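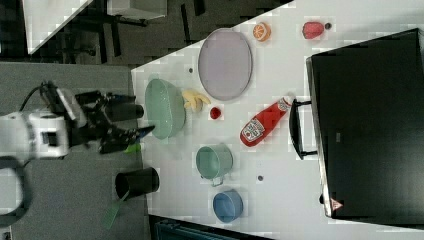
강의자료 > 생활과학 > 주방 수납과 동선

3주차 강의 노트: 작은 주방의 물건 정리와 작업 순서

이번 주에는 지난 시간에 다룬 치수 이야기를 이어서, 물건을 어디에 두느냐가 조리 시간에 어떤 영향을 주는지 살펴본다. 지난주 유인물의 평면도를 다시 쓰니 가져올 것. 실습 기록지는 수업 시작 때 나누어 준다.

1. 용어 정리

작업대: 재료를 썰고 섞고 담는 평면. 식탁이 작업대를 겸하는 집이 많으므로 이 수업에서는 둘을 따로 구분하지 않는다.

대기 면: 당장 쓰지 않는 물건이 잠시 머무는 자리. 개수대 옆이나 가열대 옆의 좁은 면이 보통 여기에 해당한다. 평면도에는 표시되지 않지만 실제 조리에서는 가장 먼저 부족해진다.

1차 수납: 몸을 굽히거나 까치발을 하지 않고 한 손으로 꺼낼 수 있는 범위. 어깨 높이에서 손끝이 내려오는 높이까지로 본다.

2차 수납: 몸을 움직여야 닿는 범위. 하부장 안쪽, 상부장 맨 위 칸, 냉장고 위가 들어간다.

동거 물건: 늘 같이 쓰이는데 따로 보관되는 물건. 거름망과 큰 볼, 강판과 작은 접시가 흔한 예다. 시험 답안에서 '세트 물건'이라고 써도 맞게 처리한다.

2. 펼쳐 놓기

정리를 시작할 때는 물건을 수납장 안에 둔 채로 옮기지 않는다. 한 칸씩 비워서 평평한 곳에 모두 꺼내 놓고, 그 상태에서 분류한다. 수납장 안에서는 앞줄만 보이고 뒷줄은 기억에 의존하게 되므로 같은 물건을 두 번 사는 일이 생긴다.

꺼내 놓을 때의 순서는 다음과 같다.

가. 바닥이 넓은 것부터 놓는다. 쟁반, 도마, 큰 접시가 먼저다.
나. 깊이가 있는 그릇은 겹치지 않고 놓는다. 겹치면 안쪽 그릇의 상태를 확인하지 않고 넘어가게 된다.
다. 손잡이가 있는 도구는 손잡이가 앞을 향하게 한다.
라. 칼과 채칼은 다른 물건과 떨어뜨려 한쪽에 둔다. 어린이가 있는 집에서는 꺼내는 순서의 맨 마지막으로 돌린다.
마. 뚜껑은 본체 옆에 둔다. 짝이 없는 뚜껑은 따로 모아 두었다가 마지막에 판단한다.

한꺼번에 주방 전체를 꺼내는 방식은 권하지 않는다. 중간에 식사 시간이 걸리면 작업이 끊기고, 급하게 다시 넣으면서 처음보다 나빠지는 경우가 많다. 한 번에 두 칸까지가 적당하다.

3. 분류 기준

분류에는 재질, 용도, 빈도의 세 기준을 쓸 수 있다. 재질별 분류는 보기에는 깔끔하지만 조리 순서와 맞지 않는다. 유리 그릇끼리 모아 두면 계량에 쓰는 그릇과 상에 올리는 그릇이 섞인다. 용도별 분류가 기본이고, 그 안에서 빈도로 위치를 정한다.

빈도는 느낌으로 적지 않는다. 기록지에 물건 이름을 쓰고 사용할 때마다 선을 하나씩 긋는다. 기간은 13일로 한다. 주말이 한 번만 들어가면 평일에만 쓰는 물건이 과대평가되기 쉬운데, 13일이면 어느 요일에 시작해도 주말이 최소 하루 이상씩 두 번 걸린다. 손님을 치른 날은 여백에 표시하고 집계에서는 뺀다.

기록이 끝나면 자주 쓰는 순서대로 24개를 뽑아 1차 수납에 배정한다. 24개를 채우지 못하는 집은 그대로 두면 된다. 채우려고 덜 쓰는 물건을 올리지 않는다.

4. 사례: 메사로시 씨의 주방

페렌츠 메사로시(Ferenc Mészáros) 씨는 2인 가구로, ㄱ자형 주방을 쓴다. 개수대와 가열대 사이에 작업대가 있고, 작업대 맞은편 벽에 붙박이장이 있다. 처음 기록에서는 저녁 한 끼를 준비하는 동안 붙박이장까지 여러 번 오갔고, 대부분이 볼과 양념을 가지러 간 것이었다.

변경한 내용은 많지 않다. 볼을 작업대 아래 첫째 서랍으로 옮기고, 그 서랍에 있던 행주와 비닐봉지를 붙박이장으로 보냈다. 양념은 가열대 옆 칸에 모았다. 다만 기름병은 열을 피해 개수대 쪽에 두었다. 서랍에는 Horutness 칸막이를 썼는데, 같은 높이의 칸막이라면 다른 것을 써도 된다. 두꺼운 종이를 접어 먼저 일주일 시험해 보고 사는 편이 낫다.

변경 후에도 남은 문제가 있다. 냉장고에서 꺼낸 재료를 둘 대기 면이 없어서 도마 위에 올려 두었다가 다시 치우는 동작이 반복되었다. 이 부분의 해결안은 과제 2번에서 다룬다.

5. 그릇의 모양과 수납

원형 그릇은 겹치기 쉽지만 사각 서랍에서 모서리가 빈다. 타원형 그릇은 긴 쪽을 서랍 깊이 방향으로 놓으면 폭을 덜 차지한다. 테두리가 바깥으로 퍼진 그릇은 겹쳤을 때 높이는 낮으나 옆 그릇과 부딪친다. 접시를 세워 보관할 때는 칸막이 간격을 접시 두께보다 조금 넓게 잡고, 무거운 접시를 안쪽에 둔다.

얕은 그릇은 대기 면에서 재료를 모아 두는 용도로 쓸 수 있다. 썬 채소를 도마 위에 쌓아 두지 않고 얕은 그릇에 옮기면 도마를 바로 다시 쓸 수 있다. 날고기에 쓴 그릇은 이 용도로 돌려 쓰지 않고 먼저 세제로 씻는다.

6. 어린이와 함께 쓰는 주방

욜란다 우앙카(Yolanda Huanca) 선생이 보충 수업에서 다룰 내용이므로 여기서는 요점만 적는다. 어린이가 꺼내도 되는 물건은 가장 낮은 서랍 하나에 모은다. 깨지지 않는 그릇, 물컵, 숟가락이면 충분하다. 세제와 약품은 같은 높이에 두지 않는다. 소꿉놀이 장난감을 주방에 두는 집은 실제 식기와 통을 나누고, 장난감 통은 가열대에서 먼 쪽에 둔다. 상차림을 가르칠 때는 장난감 식기로 자리를 먼저 익힌 다음 실제 식기로 넘어가는 방법도 있다.

7. 과제

1번. 자기 집 주방에서 두 칸을 골라 2절의 순서대로 꺼내고, 꺼낸 물건의 목록을 만든다. 같은 물건이 여러 개면 한 줄에 쓰고 괄호 안에 개수를 적는다.

2번. 메사로시 씨의 주방에 대기 면을 만드는 방법을 하나 제안한다. 가구를 새로 사는 안은 제외한다. 평면도에 위치를 표시하고 이유를 세 문장 이내로 쓴다.

3번. 동거 물건을 두 쌍 찾아 현재 보관 위치와 옮길 위치를 적는다. 옮기기 어려운 경우에는 그 사정을 적는다.

기록지를 잃어버린 사람은 줄이 있는 공책에 같은 칸을 그려서 써도 된다. 사진을 붙이는 것은 자유이며 점수에는 반영하지 않는다.

다음 주 범위: 냉장고 안의 구역 나누기, 식재료 표시 방법. 유인물 뒷면의 빈 냉장고 그림에 자기 집 냉장고의 현재 상태를 미리 그려 올 것.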